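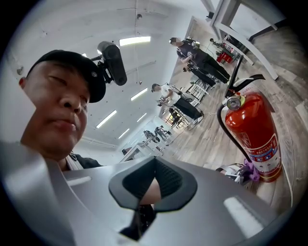
Fire Extinguishers and Floor Space: Arrangements for the Second-Floor Workroom

Following the annual safety review in September, Toltberg has revised the arrangements for portable fire extinguishers in its shared workrooms. The changes apply first to the large workroom at Varora House and will be extended to the Strachan building once the new wall brackets have been delivered. Occupants are asked to read the following notes and to raise any questions with the Facilities Office.

The review covered 14 rooms across both buildings. In nearly all of them the extinguishers were in date and correctly labelled. The principal finding concerned position. Extinguishers had been moved to make way for furniture or equipment and had not been returned to their marked places afterwards. At Varora House the matter was made more pressing by the change of layout over the summer, when the long tables were brought in and several of the former floor markings were covered.

Tables, chairs and cables

The long white tables will remain in their present positions. Chairs should be pushed in when not in use, so that the route along each side of the table stays clear. Power strips may be placed on the floor beside a table, provided that the cable runs by the shortest route and does not cross a walkway. Boxes and spare equipment may be kept at the far end of the room for the time being; a storage area is being prepared on the floor below and tenants will be notified when it opens.

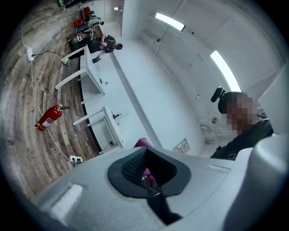 Moving an extinguisher

An extinguisher may be moved by any member of staff who has attended the short induction. It should be lifted by the carrying handle and kept upright, and the hose should not be used to take the weight. Before lifting, please check that no cable or strap is lying against the base. The unit should be set down gently at its new position with the instruction label facing into the room.

Where an extinguisher has been moved for the day, it must be back in its marked place by 5 p.m. A permanent change of position requires the agreement of the Facilities Office, which will amend the floor plan displayed by the door.

Pressure gauges should be read on each occasion that a unit is handled. If the needle stands outside the green section, the extinguisher should be left where it is and reported at once on extension 1435. A replacement will be brought from the ground-floor store. Staff should not attempt to adjust the valve, the hose or any of the ties fitted to it.

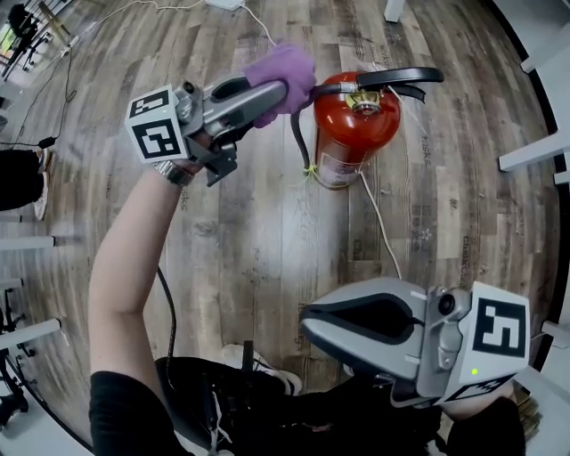 Servicing and induction

Servicing of all portable units at Varora House will be carried out by Toltex in October. The engineers will require access to each room for a short period in the morning, and work in progress need not be cleared away beforehand. Units taken off site for testing will be replaced by others of the same type until they are returned.

Two induction sessions have been arranged for staff who joined after the summer. Each lasts less than an hour and includes practice in lifting and carrying. Places may be reserved at the reception desk at Varora House or through the Facilities Office at Strachan.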